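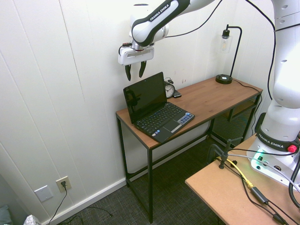

El escritorio, con el portátil pequeño y el despertador negro.

Agosto, once de la noche

Segundo día sin poder dormir por el calor. Me levanté a las seis, cerré las persianas del lado de la calle y dejé abierta la ventana de la cocina. A mediodía daba igual. Comí tomate con atún de pie, junto a la nevera.

Por la mañana fui al taller de Norkier a recoger la bicicleta. Le han cambiado la cadena y las pastillas de freno delanteras. Fueron 87 euros, más de lo que pensaba. Me dijeron que la rueda de atrás aguantará hasta el otoño si no la meto por caminos de piedra. Volví por el río, que lleva muy poca agua. En la parte del puente viejo se puede cruzar casi sin mojarse.

He seguido con el plan del viaje a Grudelden. El refugio de Linine ya me ha contestado: tienen cama la segunda noche, pero la primera no. Habrá que dormir en el pueblo o salir más tarde. La etapa larga sube hasta los 2000 metros y luego baja todo seguido hasta el valle. El mapa que tengo es antiguo y no marca la fuente que todo el mundo menciona en los foros, así que llevaré dos botellas grandes. Me preocupa más la bajada que la subida, por la rodilla.

Hice una primera lista de lo que va en la mochila. Saco fino, chubasquero, dos camisetas, el botiquín, la linterna de frente. Lo pesé todo en la báscula del baño y me sobran cosas. Quité el libro. Luego lo volví a meter.

Por la tarde salí a andar con las botas nuevas para ir ablandándolas. Cuarenta minutos por el parque, dos vueltas, con calcetín grueso. La derecha me roza un poco en el talón. Mañana probaré con esparadrapo. En el bar Joo estaban regando la terraza y me quedé un rato allí con una clara. Se estaba mejor que en casa.

Cena: sopa fría y medio melón. He llamado a mi hermana, que sigue de obras y está harta del polvo. Quiere que le mande fotos del refugio. Le he dicho que allí arriba no hay cobertura y que se las mandaré a la vuelta.

Tengo pendiente contestar a Linine, comprar cordones de repuesto y preguntar en la estación si dejan subir la bici al tren de la mañana. También regar las macetas, que hoy se me ha pasado. Las riego ahora, antes de acostarme.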